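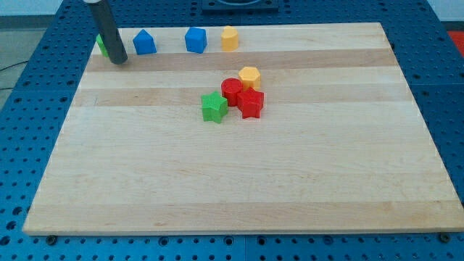 Bench 2 at the Gretaswood lab gets this check before any trial in the gripper comparison, Nurkov fingers against the Sanda cup. Run it again after every tool change. The maple board goes on the blue perforated table first, then the plastic blocks. We keep the two stars, the red and the green, close to the red cylinder and the yellow hexagon, and leave the blue house, the blue cube and the rest in a looser line toward the back. The tight group tests finger clearance. The line is for plain single picks.

Filled in by Ayantu Gebru, July. Second reader: Lautaro Medina.

## A. Table and board

- [x] Table bolts checked by hand. *All snug.*
- [x] Board sits flat and doesn't rock. *OK. Wiped down before start.*
- [x] Board position matches the taught origin. *Was off by a couple of millimeters. Moved the board and left the program alone.*
- [ ] Board clamped. *Still no clamps. The board creeps when the Nurkov fingers press down too hard. Gisela has the order form.*

## B. Cables and floor

- [x] Cables clear of the arm's sweep. *OK at slow speed. Not checked at full speed.*
- [x] No cable across the walkway. *OK after rerouting.*
- [x] E-stop reachable from the operator's chair. *Pressed twice, arm stopped both times.*

## C. Arm and controller

- [x] Controller unit 1031 boots with no faults. *One warning about the clock. Cleared.*
- [x] Speed limit set to 15 percent for the first run. *OK.*
- [x] Tool weight entered for the mounted gripper. *Found the Sanda value still loaded with the Nurkov on. Corrected. Please look at this line every time – it is the third time this month.*
- [x] Tool tip touches down on the board without flexing it. *OK.*
- [ ] Wrist play within limit. *Slight play in one direction. Nicanor Painemal will measure it with the dial gauge.*

## D. Gripper

- [x] Finger pads free of cuts. *Left pad has a nick near the tip. Usable.*
- [x] Opens and closes 100 times with no object. *No misses.*
- [x] Grip force at the low setting for star blocks. *The points dig into the pads at medium.*
- [ ] Vacuum line holds for one minute (Sanda only). *Not run. Cup not mounted today.*

## E. Camera

- [x] Lens clean.
- [x] Calibration done since the last board move. *Redone after the shift in section A.*
- [x] Every block found by the Orellana software. *It took the green star for the red one on the first pass. Fine after the white balance was reset.*

## Comments

The Nurkov can start trials at low speed. Stop at 57 picks and check the left pad before going on. Do not raise the speed until the wrist play has been measured.

Lautaro: agree with the above. I would also like the board outline marked on the table with tape, so a shift shows up before calibration and we don't have to do it twice.

Open items go to Siyabonga Mabaso: clamps, wrist play, vacuum line.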